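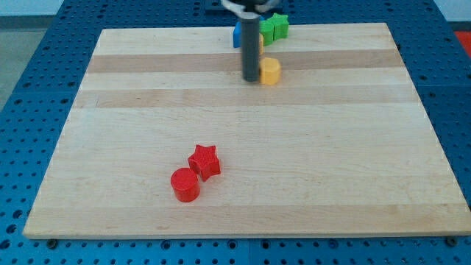 How long should you let a sourdough starter go before you give up on it? Longer than you think, and I'd say at least two full weeks of regular feeding before you even consider the trash can.

March
Posted by Nuria Gudeta

I bring this up because my cousin Yabsira called me the other evening, very down in the mouth, to say her starter had died on day six. It had bubbled up like crazy on the second day (she sent me a picture, she was so proud!) and then it just sat there looking like wallpaper paste. I told her what my neighbor Hülya told me when I was in the same spot -- that quiet stretch is normal, keep feeding it, go to bed.

Mine is named Belay, and I started him the winter we moved to Zellatport, when the kitchen was so drafty that I kept the jar on top of the refrigerator with a dish towel around it. I feed him 50 grams of flour and 50 grams of water, and I keep back 50 grams of the old stuff. Equal parts, easy to remember before coffee. For the first couple of weeks I used half whole wheat, and I do think that helped, though my brother Mitiku used plain white flour from the start and his came along fine, so take that for what it's worth.

The smell will worry you. Belay went through a phase of smelling like nail polish remover, and I nearly lost heart. That usually means it's hungry, so try feeding it twice a day for a while. Gray liquid on top is the same story; you can stir it in or pour it off. If you ever see pink or orange streaks or anything fuzzy, though, throw the whole thing out and wash the jar well.

And please don't judge your bread by the first loaf. Mine could have propped open the back door. We ate it toasted with an awful lot of butter and it was perfectly good that way, and the second one had a few real holes in it, which I showed to everybody who came by the house, including the man who was there to look at the furnace.

Yabsira is on day nine now and says there are little bubbles along the side of the glass. I told her to put a rubber band around the jar at the level of the starter so she can see how far it climbs after a feeding. Next time I'll write up the pancakes I make with the extra, which Mitiku's kids ask for by name.

674 shares
7 comments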